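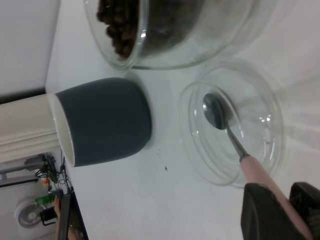 Travel Help: Islands and Ferry Towns

Bringing a motorcycle on the Sidov to Flilitlow crossing

Question

My wife and I will be staying in Sidov in April and wish to spend several nights in Flilitlow during the town fiesta. We have a rented motorcycle and would prefer to take it with us, as we understand that public transportation on the far side of the island is limited after dark. I would be grateful for information on the following points. Is advance booking required for a motorcycle during fiesta week? Which documents are requested at the port when the vehicle is rented? Is the coast road from the Flilitlow pier to Badawi suitable for two persons on a small motorcycle? The notice at our guesthouse refers to a "vehicle manifest" but gives no further details.

Sebastião Pacheco

Answer 1

Advance booking is required for all vehicles during fiesta week, including motorcycles. Outside that week, motorcycles are accepted at the pier in order of arrival. The vehicle deck on the regular vessel has 33 motorcycle spaces, and in fiesta week these are normally assigned 72 hours before departure. Requests are accepted at the port office in Sidov and cannot be made by telephone.

For a rented motorcycle, please present the following at the office:

- a copy of the registration certificate
- the rental agreement, showing your name as the renter
- a signed letter from the owner permitting the vehicle to leave the island
- your driver's license and one other form of identification

The letter is the item most frequently missing. Rental shops in Sidov will generally prepare one on request, but some do not permit their motorcycles to be taken on the ferry at all, and this should be settled before any fare is paid. The vehicle manifest is a form completed by port staff from the documents listed. Passengers do not need to obtain it themselves. Please keep the stamped copy, as it must be shown again for the return crossing.

Vehicles should be at the gate by 5 a.m. for the morning departure. Passenger tickets are sold separately at the adjoining window, and your wife will need to board by the passenger ramp.

Maiara Peixoto

Answer 2

I took a scooter across last year and had no difficulty. They looked at the license and waved me on. It was not fiesta week, however.

Answer 3

With regard to the road, the section from the pier to Disik is paved and presents no particular difficulty for two persons. Between Disik and Badawi there are 7 kilometers of gravel with two steep descents, and the surface deteriorates after rain. Travel on this section at night is not recommended. Fuel is available in Disik but not in Badawi, apart from bottles sold at roadside stores.

During the fiesta, the main street in Flilitlow is closed to vehicles from noon until the end of the procession. Motorcycles may be left in the schoolyard for a small fee. Visitors staying near the church should request a parking space from their lodging beforehand.

Contact the moderators | Copyright Travel Help: Islands and Ferry Towns | Back to top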